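Folding log, outerwear - February 2024

Bench is still the bed. The proper table has been promised since November and I have stopped asking.

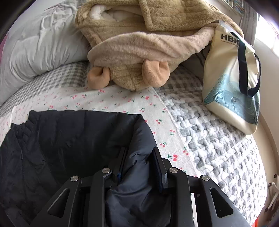 Black padded garment on the cherry cloth, pinched at the puffy fold on the right.

Purpose of today: work out a fold for padded things that stays folded. Shirts are done. Towels were done before I got here, to hear Catríona Mac Mathúna tell it. Padded outerwear is the last category on the sheet and has been the last category on the sheet for a while now, for reasons that became clear to me in the first five minutes.

The basic trouble is that you aren't folding cloth, you are folding air with cloth around it. A shirt, once creased, has some sense of obligation. Padding has none. Press it flat and it thinks it over and comes back up, usually on the side you have just finished with.

Method A, thirds, same as the shirts. Side to middle, other side to middle, bottom up. Looked fine under my hand. Took the hand away and the top layer slid off toward the pillow end. Did it again slower, with the same result, only slower. The outside is slightly glossy and the layers have no interest in each other.

Method B, halves then a roll. Better. Rolled from the bottom toward the upper edge, pushing the air ahead of me. The roll came out at 44 cm across and too fat for the Binlow box, which is 32 cm inside on the long side. Tucking the ends in got it down to size but left a lump in the middle like a badly packed sandwich. Held for about two minutes without a strap, then relaxed into something I would call a heap.

Method C, squash first. Lay it out, lean on it with both forearms from the middle outward, wait, then fold in half, lean again, then roll. This is the one. It takes longer and looks ridiculous, but the finished roll went into the box and the lid went on.

Notes on grip, for whoever does this next:

The thick puffy parts are the easy place to take hold and the wrong place to pull from. You get a good handful and move nothing but the handful. Fine for lifting a layer clear, no use for squaring an edge.

Edges are better. The long upper edge runs nearly straight, and I lined everything up to that. The rounded corner is harder to judge than the small raised one at the other end, so start from the raised one and let the round one fall where it likes.

The gathered part wants to bunch and should be allowed to. I spent far too long trying to smooth it. It is gathered, that is its whole character. Fold it inward and let the smooth panel cover it.

On the cloth: I put the white one with the little cherries down so that I could see where black stopped and bed began. Before that I was working on the navy blanket and kept picking up blanket. The cherries are not dignified but they do make a fair ruler, and I've started writing things like "one cherry short of the edge" in the margin of the sheet. Catríona has asked me to use centimeters. I have asked Catríona for a table.

The mattress does matter, by the way. Leaning on a padded thing on top of a padded thing loses half the push. For Method C I slid the Tesetti board under the cloth and it was much improved. The board lives behind the wardrobe. Please put it back behind the wardrobe, flat side to the wall, as it has a warp coming.

Straps: the Riteo ones are too short for a roll this size. The Mac an tSaoi ones fit but the buckle leaves a dent in the padding. Have not checked how long the dent stays. Left one strapped overnight to find out and will look before I make any claims.

To do
- Try Method C with the fastening closed and then open. I forgot to write down which I used, which is exactly what I told everyone else off for last month.
- Weigh up a bag instead of a box.
- Wash the cherry cloth. Coffee, my fault, one corner.
- Ask again about the table.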